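Tuesday, late

Cleared the long table in the back half of the workshop before supper. It had collected three weeks of paper, two mugs and the box from Dosell that I had been using as a bookend. The box held only packing foam and an invoice for 717, paid in June. Invoice filed, foam to the recycling, box flattened.

Wiped the top with a damp cloth and then a dry one. The beige finish shows every pencil line, and the lines I drew last month to mark the working area had smeared into a gray band. They came off with a second pass. I will use tape from now on. Tape leaves a clean edge and lifts in one pull if it has not been down longer than a week or so.

Then the bowl. It is the third print of the Nollitmont shape, and the layer lines are still plain to see on the inside wall. I had planned to sand them. After running a thumbnail around the inside I decided to leave them alone. Sanding the second print took an evening, rounded off the grooves in the floor and put white dust into everything, including the keyboard. The ridges do no harm. They show the curve better under the lamp than a smooth wall does, and a block leaning against them has something to catch on. 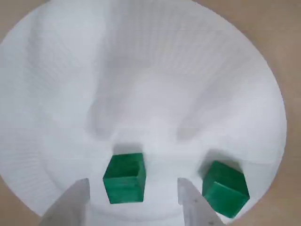
The mound came out softer than the drawing. In the drawing the top is a clear dome with straight furrows running out to the wall, and I had dimensioned it that way. The slicer settings are partly to blame, and so is my habit of rounding every edge before I save. For the next version: furrows a little deeper, mound lower, wall angle unchanged. File saved as Sirirance 2, to keep it apart from the first one, which I overwrote once already and had to rebuild from a screenshot.

Green is still the right color for the cubes. I tried a natural set in the spring and lost them against the white in poor light. The gloss is a nuisance under the desk lamp, as the top faces go pale and the edges get hard to judge by eye. Moving the lamp back toward the wall helped. A matte coat might help more, but it would change the grip, and I do not want to alter two things in the same week.

Weighed the leftover filament on the kitchen scale: 506 grams with the spool. The full spool was sold as 1,000 grams net, so I cannot compare the figures without the weight of the empty spool, which I did not write down. Wrote a note on the shelf to weigh the next one before throwing it out.

Ate standing up. Came back at 8:40 to try the plate.

The plate is the simplest thing on the table and has given the least trouble. Flat rim, slight recess in the middle, wide enough that a block set down a little off target still ends up on it. I had considered a square tray from Takagi, but the corners would have wasted space at the front, where I need room for my forearms. The plate stays.

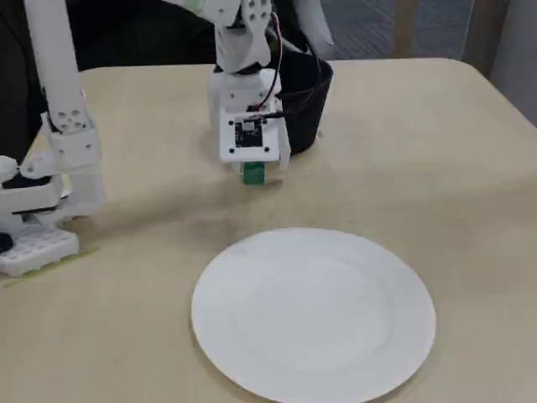

Floor next. The dark carpet hides offcuts well, so I went over it on my knees with the flashlight held low. Found one black screw, a dried-up marker cap and a curl of tape stuck to a chair leg. The screw went into the jar with the others. I ought to sort that jar by length.

Cables remain the weak point. I run them neatly on a Sunday and within days they are lying over whatever is nearest. Hook-and-loop straps are on the list, along with a new cloth and fine-tip markers. The order can wait until I have measured the back edge of the table, as I would rather buy clips that fit its thickness than shim them again.

Lamp off at 10:15. Window left open an inch for the smell of the cleaner.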